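Keeping a trail stove lit in the cold

Posted 4 January 2019

Canister stoves fail in cold weather for reasons that are well understood and routinely ignored. The technical lead at Jolo, a small repair shop in Fomurham that services backpacking stoves, spends most of the winter on units that have nothing wrong with them. We spoke at the shop's workbench for the better part of an afternoon.

The first point was about fuel. "People send us a stove and say it has lost power," the technician said. "We put it on a fresh canister at room temperature and it runs to spec. The stove is fine. The canister was cold." Plain butane stops vaporizing at a little below the freezing point of water. Isobutane carries on some degrees lower, and propane much lower again, which explains why winter canisters are sold as a blend.

The blend has its own problem. Propane leaves the canister first, so a half-used canister behaves differently from a full one at the same temperature. "You get a good first night and a poor third night," the technician said. "Same stove, same weather. What's left in the can is mostly the stuff that doesn't want to boil."

There is also the matter of self-cooling. Vaporizing fuel draws heat out of the liquid that remains, and a stove run wide open will chill its own canister well below the air temperature. The shop's advice is to run at a moderate setting and to stand the canister on a piece of closed-cell foam when the ground is frozen. Some campers set the canister in a shallow dish of lukewarm water. The technician has no objection, provided the water is never hot and the canister can be touched comfortably at all times.

Remote canister stoves are the other answer. The shop sees a lot of the Fusis, a three-legged model with a preheat tube that passes through the flame. The tube allows the canister to be inverted, so that liquid fuel is fed to the burner and the mix stays constant to the end. "Start it upright, give it time to warm the tube, then turn the can over slowly," the technician said. "If you flip it cold you get a flare. Most of the scorched windscreens we see come from that."

A stove without a preheat tube should not be run inverted under any circumstances. The technician repeated this 2 or 3 times in the course of the interview and asked that it be printed.

On windscreens, the position was equally firm. A full wrap around an upright canister stove reflects heat onto the fuel and is dangerous. With a remote stove the screen can go most of the way around the burner, as long as the canister sits outside it – and well outside it if the hose permits.
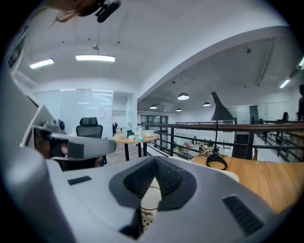
Blocked jets account for most of the real repairs. The orifice is very small, and lint or a trace of residue from the fuel is enough to turn a blue flame yellow. The technician compared the choice of a filter to any other part where an opening is lined with mesh, such as the dark grey funnel in the photo with its fine black lining: the weave has to suit what it is meant to hold back. The Abdelaziz cleaning kit, which the shop uses for most makes, has a soft wire for the jet and a replacement gauze for the inlet. "Never use a sewing needle," the technician said. "You'll widen the hole and then the mixture is wrong for good."

O-rings are the second item. They harden with age and cold, and a hardened ring leaks at the canister thread. The shop replaces them each September, before the first frosts, and tests the joint with soapy water outdoors. Any bubbles at all and the stove stays off.

I asked how much fuel to pack. The technician works from 100 grams of fuel per person per day when snow has to be melted, and far less when there is running water. Lids save more than most people expect. So does starting with a little liquid water in the pot before adding snow, as dry snow insulates the base and can scorch it.

The last question was about cooking in a tent vestibule. "Don't," was the reply. "Carbon monoxide has no smell, and a big pot sitting low on a burner makes more of it. Cook outside, put on your jacket, and eat in the tent."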